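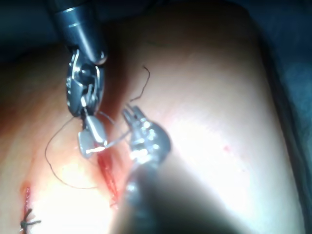 Gelska Suturing Practice Program: Progress Report to the Cliltar Fund
June 24, 2020

Summary

The practice program is running to plan. All 12 trainees have started the suturing module and most have moved from straight cuts to the curved tissue pads. Spending is within the grant. We ask for one change, to the thread budget, explained at the end.

Work done in this period

The module covers interrupted stitches placed along a cut, each one tied and trimmed before the next is started. Trainees work at the console in pairs, one sewing and one watching the monitor, and change places after 30 minutes. We tried longer turns at first and dropped them. Knots got worse toward the end of a turn and the watching trainee stopped taking notes.

Most of the teaching time goes to needle handling. The curved needle has to sit in the jaws at a good angle before it goes near the tissue, and new trainees tend to rush this. They now have to set the needle, let go and set it again before each stitch until an instructor signs them off. Thread control comes second. A long loop lying across the surface is easy to catch on an instrument, so we teach trainees to look for the loop before they pull. 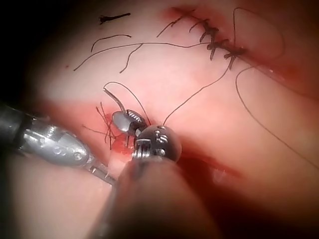
Frayed thread has been a steady complaint. It comes from gripping the same length of suture too many times with the ridged part of the jaws. We have asked instructors to stop the exercise when fraying shows and have the trainee go on with a fresh length. This uses more thread than we planned for, but the stitches are better.

Assessment

Each closed line is scored for spacing, knot security, tail length and the state of the tissue at the wound edge. Spacing has improved the most. Tail length is still uneven – some trainees cut short to look neat and the knot then slips when tested. Two instructors score each line separately, and where they disagree they look at it together.
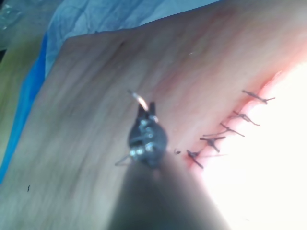 Glare is a problem for scoring. With the light turned up, the wound edge can wash out to white, and it is hard to judge the tissue there. Ruvberg has quoted for a dimmer control and we expect to fit it from the existing equipment line.

Materials and budget

Tissue pads come from Yoshida and have arrived on time apart from one delivery. Needles are lasting as expected. Thread is the only item over budget, and we ask to move 2 percent of the grant from travel, most of which was not used this spring, to consumables.

Next period

– Start the running stitch with the trainees who have been signed off
– Fit the dimmer control
– Repeat the scoring exercise with all trainees in November
– Send session 13 scores to the fund with the next report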